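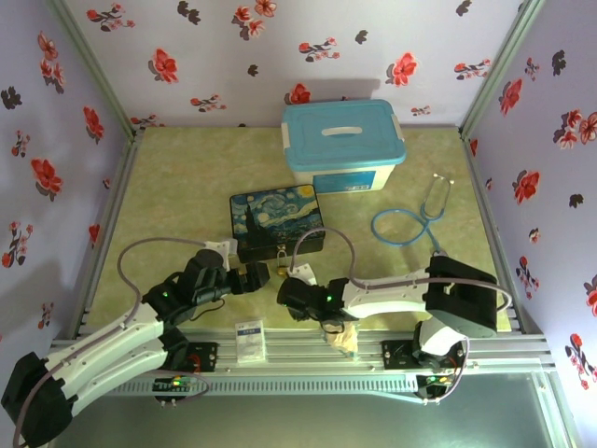
*Storage box and tin with padlock*

## Session 9: Rabbit coat types

Notes for the Vandeck small pets course. Please read them before the practical in October.

Most pet rabbits have one of four coats: normal, rex, satin or wool. Coat type is inherited separately from colour, so a black rabbit may have any of the four.
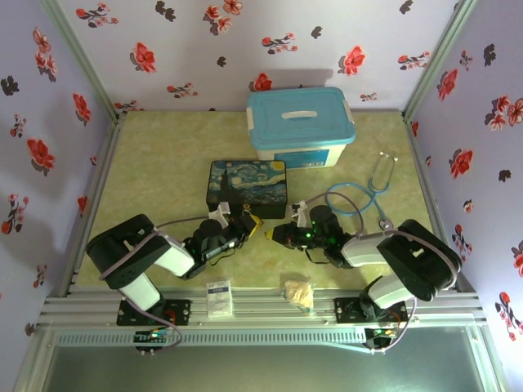 **J. MacKinnon**

**Normal.** Soft undercoat with longer guard hairs over it. Stroke it towards the head and it either rolls back slowly or flies back at once, depending on the breed.

**Rex.** The guard hairs are no longer than the undercoat, and the fur stands upright like velvet. Whiskers are often curled. The gene is recessive, so two normal-coated carriers can have rex kits in the same litter as normal ones.

**Satin.** Also recessive. The hair shaft is finer and reflects more light, and colours look deeper.
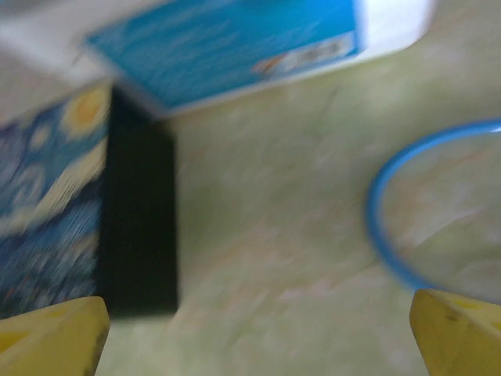 **Wool.** Angora types need grooming several times a week. Clip or pluck before mats form close to the skin. Never bathe a rabbit to loosen a mat.

Moulting: check droppings daily. Strings of droppings joined by hair mean more hay and more brushing. A rabbit that stops eating needs a vet the same day.

Reading: handout 20, then the table in handout 23.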